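Chapter 4
When the arms arrive: automation and the people already there

I spent most of one August at Studico, a packing firm in Lirnthorpe, watching how people's days changed after the machines came in. I'd gone expecting to write about job losses. What I came home with was a notebook full of complaints about drawers.

Let me explain. The firm had bought a pair of arms from Plurel to fetch small goods and set them out for packing. Before that, a packer opened a drawer, took what was needed and shut it again with a hip, all while chatting. Now somebody had to decide exactly where the cabinet stood, which way it faced and how far the drawer should come out.

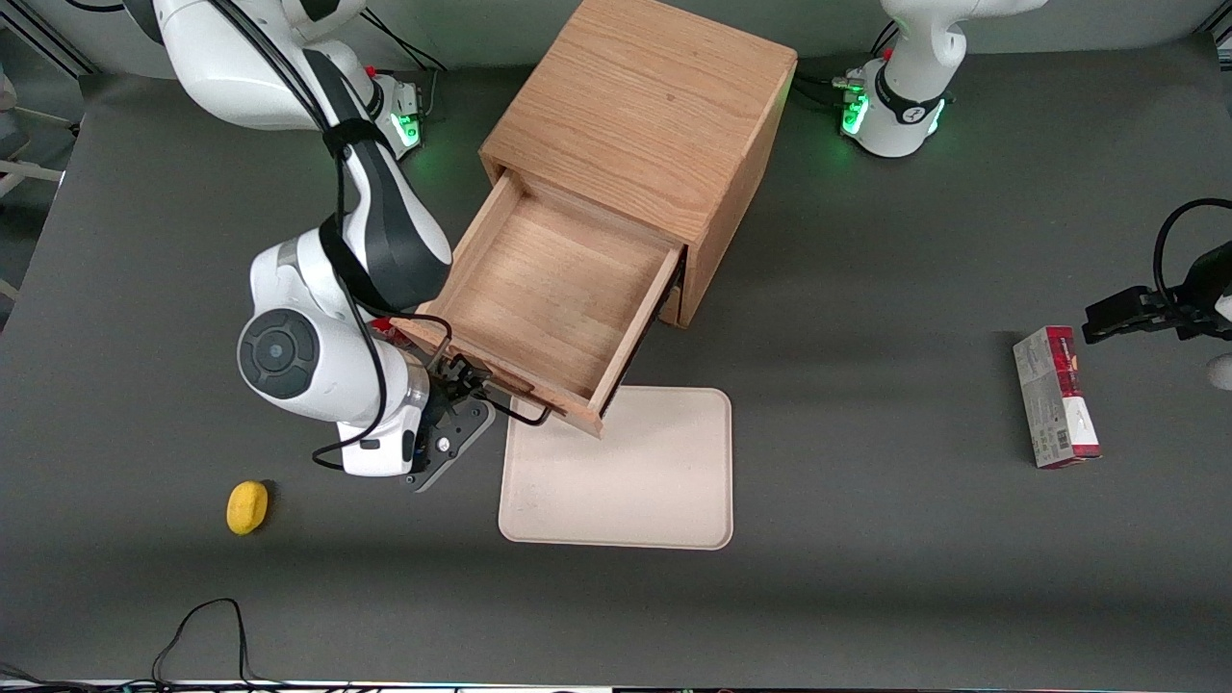 Figure 4.1 The right arm's gripper holding a drawer open by its handle, with a tray in front.

Most of the packers I talked to didn't mind losing the fetching. They minded losing the say over their own bench — where the tray went, what could be left lying about. A few loved it, mind you, and had become the people everyone shouted for when an arm stopped.

So in this chapter we'll look at 5 questions about who gains, who loses and who gets asked. We'll start with the bench itself, then move on to pay and training, and finish with the Clegg warehouse, where things went rather differently. Keep a job you've done yourself in mind as you read. Mine was stacking shelves, badly.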